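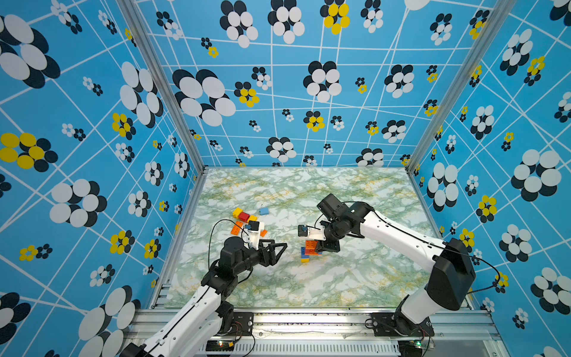 *Blue flowery paper, marbled top. I still like the two together, sorry.*

Quick one, it's gone ten and I've got to be up. I said on Tuesday I'd write up the bricks and the wallpaper and then didn't, so both in one go.

Paper first because people keep asking. It's the sky blue one with the big daisy sort of flowers, white ovals over black and the odd yellow one, thin white lines going all over the place behind. Came from Karnis, end of line. The lines do NOT want to meet at the corners. I gave up on matching after the second length and just went for straight, or straightish. The flowers are all different sizes anyway so your eye goes off after those.

The marbled stuff on the table is from Sakgate market. White with green and a mustardy yellow running through. I went for it because of the yellow, picks up the yellow flowers. Was told it would be too much. It is a bit too much. Staying.

One grumble. Glare. Late afternoon the light comes across and the pale bits go nearly white, you lose the pattern on that side completely. Might try a blind. Might just sit on the other side.

Anyway, bricks.

Bought a tub of the big chunky ones, the toddler size, second-hand off the Contreras stall. 521 bricks it said on the label, in biro, and no I haven't checked. Paid 6 quid. Smelt of someone's shed. I did them in the bath in two lots with washing up liquid, then laid them out on towels overnight, studs down so the water runs out. If you do them studs up you get a little puddle inside each one and then it goes down your sleeve a week later. Ask me how I know.

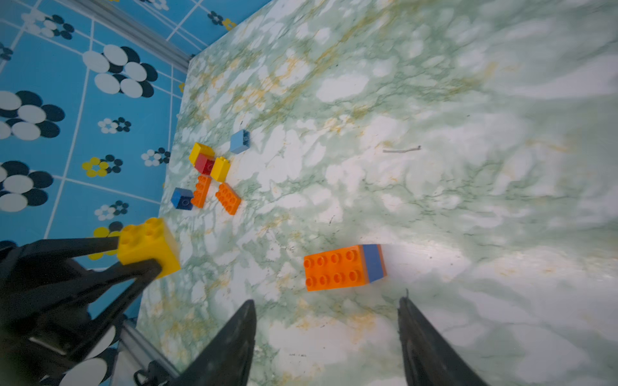 I only ever put a handful out at once now. Full tub on the table is hopeless, you spend the whole time raking about for one blue and the noise of it, my god. A small pile in one corner and the rest of the top left clear to build on. Mixed colours, yellow and red and orange and a couple of blues, mostly the ordinary eight stud ones plus a few of the little squares. Thats plenty for something small and it's plenty to put away after.

Sorting by colour I tried for one weekend. Waste of a weekend. Sorting by size is better, if you must. The odd pieces (arches, frames, things with holes in) go in an old Uvon biscuit tin so they don't sink to the bottom, they're always the ones you want.

What I've been doing is letters. Started it as a way to use the frame pieces, which are useless for houses, they look like a window with no wall. But lay one flat and it's the round bit of a P or a D. Then bricks underneath for the leg. You don't need it to stand up, it can lie on its back on the table and be read from above, much easier than trying to balance the thing.

S is horrible. Don't start with S. O is just the frame piece on its own, which feels like cheating but I'll take it. L and T and I take no time at all.
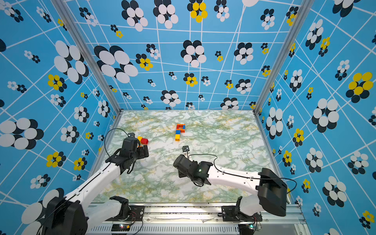 *P, more or less. Orangey red frame, blue in the top, then blue, then yellow.*

Leg could do with being a brick longer I think. Or it's fine. Looked at it too long now, it's started looking like a flag.

The yellow keeps ending up at the bottom of mine, not on purpose. Red's nicer against the green in the marbling but the pile was where it was and I grab what's nearest.

Next job is the tub itself, the lid's split down one side. There was a crate with a proper clip lid in Sakgate but it was huge, would of swallowed the whole shelf. I'll look again in June when the big market's on.

Oh and somebody asked what paste. The ready mixed in the bucket, I've still got half of it if anyone local wants it before it goes off. Bring your own pot.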